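Toy food set and a pale placemat – how do you set a pretend table that doesn't slide about?

Posted in Home and Family > Play and Toys
2,199 views

Negin Heydari
Quick one hopefully. My daughter is three and a half, had a play food set passed down from her cousin. Plate, knife and fork, bread, fruit, a couple of pans, bits of a Brekik set mixed in with goodness knows what. She wants to "do dinner" every single day at the little table in the living room and I'm happy with that, keeps her busy while I do real dinner.

Problem is the table top is dark and very smooth and everything skates. Plate goes one way, fork goes the other, tears. Put a woven placemat down, an off-white one from our own table, and the plate stopped moving on the mat but now the MAT moves on the table. Also it is already looking grubby after 2 weeks and I'd quite like it back one day.

So:
- what do you put under the mat, or do you use something else alltogether
- how do you clean a pale woven one, machine or by hand
- is there a sensible way of laying it out for a small child so she can do it herself. She gets cross if it isn't "right" but can't remember what right is

I have tried tape. Tape came off with a bit of the table. Please no tape.

Thanks in advance, have to dash, will check back tonight.

Cheuk-hei Kwan
Rubbery drawer liner. The holey stuff on a roll. Cut it a bit smaller than the mat so it doesn't stick out, lay mat on top, job done. Any discount shop. We've had the same piece under ours since July and it peels up fine. Do check a corner first though if the table is varnished – left down for months it can go tacky on some finishes, so lift it once a week or so.

No idea on washing. Ours is wipe clean.

3 people found this helpful

Keyvan Esfahani
just buy a plastic one with the plate and fork drawn on it?? Lament do one, or Multness, one of them. Mine was a present so not sure of the price. Child puts plate on plate shape, fork on fork shape. No washing. No sliding if you wet the back.

Edit – sorry it does slide a bit. And the fork on ours is on the wrong side, which my mum has opinions about.

Negin Heydari
Drawer liner! I have half a roll under the sink. Feel a bit daft. Keyvan thank you but she wants a proper cloth-y one like ours, the plastic ones are "for babies" apparently.

Farzad Alipour
We do this most afternoons with two of them so have been through all the stages. Answering your three in a muddle, sorry, typing with one hand.

Liner yes, agree with Cheuk-hei. If you don't have liner, a dark cloth spread over part of the table also helps a lot. Old jersey pillowcase, whatever. Needs to be something with a bit of drag, not a shiny polyester tablecloth, that's worse than nothing. The cloth also shuts up the clattering if you've got wooden bits.

Washing. Depends what it's made of so look for a label before anything. Cotton ones I do by hand:
shake it outside first, most of the grey is crumbs and fluff
washing up bowl, lukewarm water, a squirt of washing up liquid
soft nailbrush, go along the weave not across it, across it roughs up the threads
rinse, roll in a towel, press
dry flat. NOT over a radiator, mine dried with a ridge down the middle and plates rocked on it ever after

If there's pen or crayon on it, dab with bicarb paste first and leave it 50 minutes. I did one in the machine once and it came out the shape of a kite. If yours is the papery or straw sort of weave then don't soak it at all, damp cloth only.

The little dark specks that get down in the weave, I've given up. A sticky lint roller gets the top ones. You only see them close up and no four year old has ever sent dinner back over it.

Bleach, don't. Goes yellow.

Now the laying out. What worked for us was making it boring and always in the same order. Mat goes down first and whoever puts it down is in charge of it. Doesn't matter if it's squint. I used to straighten it every time and all that did was start an argument, now if it's at an angle it's at an angle. Plate in the middle, then it's easy, because everything else is just "next to the plate". Knife and fork after. We don't do sides yet. I know. We say knife and fork mustn't be on the plate and mustn't be on the floor and that's the whole rule. Sides can come when they're six.

Food last. One thing on the mat at a time, otherwise the entire box gets tipped out and you're picking peas out of the sofa. Bread stays off the mat, that's a rule my eldest made up, bread is for sharing so it lives on the table. Pans and bowls stay behind on the board, which is the cooker. Having a cooker that's separate from the table has helped more than anything tbh, even if it's only a bit of board or a tray. Otherwise hot pans get put in people's faces.

Our mat on the black table, plate and orange-handled knife and fork out in the first one:
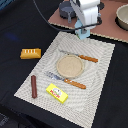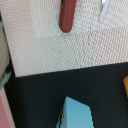 Get the pieces counted back in at the end if you can bear it. We don't count, we just have a shallow box and it all has to fit with the lid on, if the lid goes on we're done. The Alexiou box we had before was far too deep and everything small sank to the bottom, they'd never dig for it. Shallow is the thing.

One more on the mat. Get a second so one can be in the wash. Doesn't have to match. I found ours on a charity shop pile and they're clearly from different sets, one's a good bit whiter. Nobody under five cares. And then you get your nice one back Negin, which I think was really what you were asking.

Knife edges – have a quick feel of the hand-me-down ones. An older plastic knife of ours had a rough line along the join, two minutes with a nail file sorted it.

Right, someone's shouting, got to go.

14 people found this helpful

Negin Heydari
This is brilliant, thank you. Liner is down and hasn't shifted so far. Bread rule has been explained to her and rejected. She wants the bread ON the plate, UNDER the sausage. Will try the tray for a cooker tomorow.

Was the bicarb paste just bicarb and water? How thick?

Farzad Alipour
Just water yes. Like toothpaste. Brush it off once it's dry, before you rinse, or it goes everywhere.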